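Subject: Re: [smallthings] Glass-lid box, how do you divide it?
From: Mirjam Jansen
Date: 14/05/2020
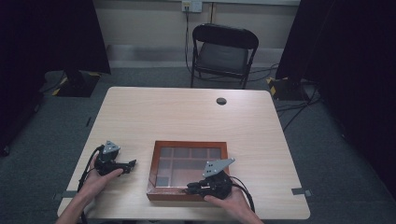
1. The box

Dear all,

Thank you for the many answers to my first message, also the ones that came to me privately. I promised to write again when I had decided, and I am sorry that it took so long. I will try to answer in the order of the questions. First I repeat the message of Wiriya, because most of my answer goes to her and some of you have joined the list after February.

Wiriya wrote:
> Hello Mirjam,
> I have used shallow boxes with a glass lid for my buttons for many years
> and I have three questions before I can give advice.
> Are your dividers fixed or can you lift them out? With fixed ones
> you must arrange your things to suit the box, and that is a different job.
> Do you want to look at the things or use them? For looking, I would put
> one kind in each cell and leave air between them. For using, fill it up.
> And where will it stand? My first box was beside a window and the cards
> under the buttons became yellow. I would not do that again.
> Also, please do not glue anything. I glued, and I regret it.
> Wiriya

The dividers in mine are thin light strips, and the frame is wood of a reddish-brown color. The compartments are all rectangular but they do not have the same size. The larger ones are toward the right side and the small ones are along the left and the back. I first thought this was a disadvantage and I wanted to have everything equal. Now I like it, because my things are also not equal.

The strips can be lifted out, but only with patience. They have slots and sit into each other, so if you pull one, the neighbor comes too. I took out 2 of them to try a different plan and needed a whole evening to put them back straight. My advice to beginners is to make a drawing on paper before you pull anything.

2. What goes inside

As some of you know, I collect beads and small buttons from my grandmother's sewing room. There are 186 pieces in my notebook at this moment. Of these, 180 are small enough for this box. The other six are coat buttons, too thick for the lid to close over them, and they will stay in their tin.

I want to look and also to use, so I cannot follow Wiriya completely. My plan is this:

- Small cells at the left: glass beads, one color in each cell.
- Small cells at the back: shirt buttons, sorted by the number of holes.
- Larger sections at the right: everything that is long or flat, for example the buckles and the hooks on their original cards.

The shirt buttons are 46 pieces and they look very similar to each other, so I put them where the eye does not go first. I hope this is not a rude thing to say about shirt buttons.

I have not glued anything and I will not do it. For the cards I cut a piece of thin felt in the size of the section, so they do not slide when the box is carried. Please cut the felt a little smaller than you measured. My first piece was exact and it made a wave in the middle.

3. The lid

Several persons asked about the glass. It is clear and I am happy with it, but it takes a grayish reflection over the compartments when the light comes from above. For reading the cards I must bend my head to the side. One member recommended a plastic lid against this. I had a plastic lid on an older box of the brand Riseo and it got scratches in the first month, so I prefer to bend my head.

For cleaning I use a dry soft cloth. With a wet cloth the water went under the edge of the glass in the older box, and after that a line stayed on the wood. If you must use water, please put it on the cloth and never on the glass.

One more point about small cells: they look dark inside, even when the larger ones are bright. Dark beads disappear in them. I cut small pieces of white paper for the bottom and tried it first with the blue beads, and the difference was very big. For clear beads I would do the opposite and take dark paper.

4. Where it will stand

I sort on a light wooden table with rounded corners, and I can recommend a table like this for the work. A small dark bead is easy to find on a pale top. The clear ones are another story, so I pour them on a folded tea towel. The table has also a round hole in the top for cables, toward the back. Please learn from my mistake and cover such a hole before you open a bag of beads. I spent much time on my knees.

After the sorting, the box goes on the low shelf in the hall, where there is no sun. Wiriya's yellow cards have convinced me.

5. Still open

I have two questions left and would be glad for answers to the list, so that others can read them too.

First, the labels. I do not want to write on the wood and I do not want to stick anything on the glass. Does somebody have experience with a plan of the box drawn on a card, kept underneath? I saw this once at the collectors' fair in Prarport and I did not think of asking how the card was held in place.

Second, I am looking for more divider strips of the same kind, light and thin. The shop I know in Trarport has only thick ones, and they take too much space in the small cells. If somebody cuts them at home, please tell me which knife you use and how you make the slots.

To the member who asked if I would sell the tin with the coat buttons: no, I am sorry, it stays in the family. But I can send a drawing of the pattern on them if you want to compare it with yours.

With friendly greetings,
Mirjam Jansen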